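Wornbridge rulebook asks robot testers to say what was a simulation

A result earned in simulation will have to be called exactly that under the new good practice rules for tabletop robots published in Wornbridge this July. The previous edition left the matter to people's consciences, which proved roomy.

The rules run to 18 pages, nine of them definitions. "Success" takes up most of one page. An arm that nudges an object, thinks about it and goes home has not succeeded, however promising the nudge.

Csaba Somogyi, who edited the text, says the trouble was mostly in the wording. "People wrote '100 per cent' in large type and 'simulated' in a footnote," he said. "We have asked them to use one size of type."

Rendered tests remain welcome, and the rules encourage odd settings: patterned tables, busy walls, hard shadows, small things to pick up. A blue toy fish on a veined marble-look tabletop is perfectly acceptable, provided the report says that fish, table and arm all came out of a computer.

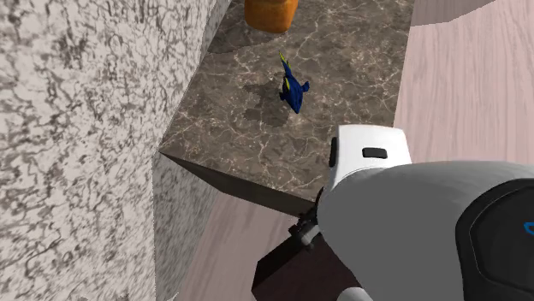

What changes for testers

Each report must now give the number of attempts, including the embarrassing ones. Restarting a run because the first go looked bad counts as an attempt. Settings for light, surface and starting position have to be filed before testing begins, and any later change needs a dated note.

The draft drew 281 comments. Skikero wanted longer to file its settings and got it. Martinelli asked whether a dropped object that lands in the right place should count as placed. It should not - although the reply runs to four paragraphs, so somebody was clearly tempted.

Zunis has already reissued its own test form to match. The box marked "Other remarks" has been made smaller.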